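Display table log, May
Entry by T. Chuensuk

9:20. Table and backdrop for the Stellport open day

Continued from the previous page. Black fabric rehung this morning. The first hanging sagged at the crown and pulled the upper row of letters out of line. Cloth is now held with metal clips, silver and copper-colored mixed, as the box of silver ones ran out. Creases remain, worst on the left. Steamer is out on loan to Prustden, so they stay for now.

Foam letters: U in sky blue with darker blue border, M in pink with magenta edge, I in yellow. The I leans. Adhesive pads on that one are from the old packet; replace with the Puster pads (order 3928) when they arrive. Press each pad for 40 seconds, then leave the letter alone for 20 minutes before judging whether it has held.

Tabletop wiped down, light wood grain, no cloth on it. Two small black round marks near the back left. Have not tried solvent on them and would prefer that no one does until Urbonaitė confirms what the finish is.

Coaster goes near the center, silver cup to the right of it. Lamp position gives a shadow to the left of the cup, which is acceptable. Keep the coaster clear of the shadow if the lamp is moved again. 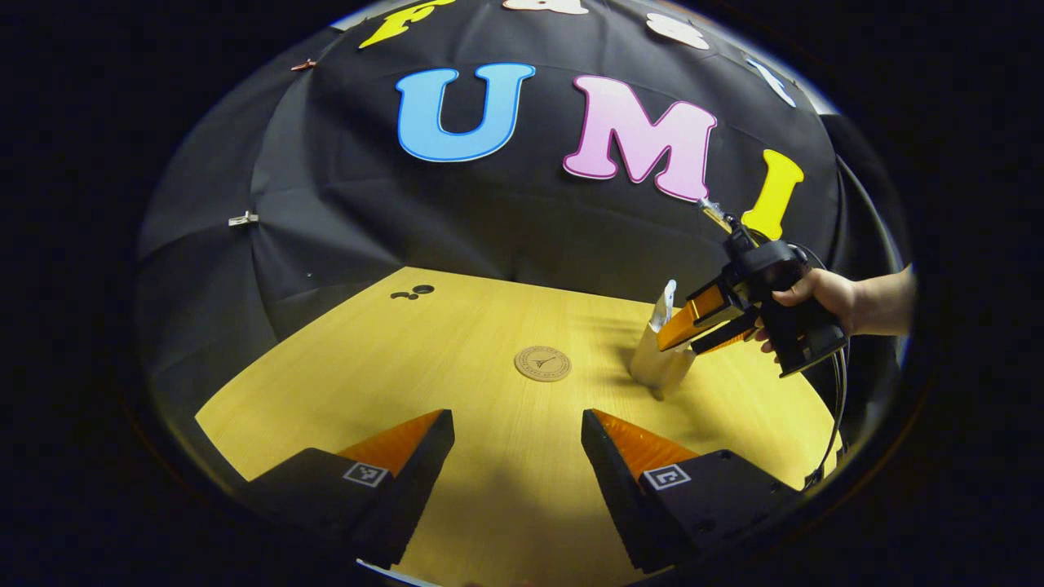
Still to do

1. Straighten the yellow I. Check against the M at the base, as the tops differ by the thickness of the border.

2. Re-clip the left side with more tension. One clip higher up may be enough – try that before taking the whole cloth down.

3. Mark cup and coaster positions on the underside of the table edge in pencil. Tape on the top surface leaves residue.

4. Spare coasters: shelf 1864, second box. The cork ones only. The felt ones slide.

5. Measure the table diameter again. My figure and the one on the Urbonaitė sheet differ by over a centimeter, and the transport crate is being cut to the sheet.

Lamp left at the low setting. Steamer due back before the end of May.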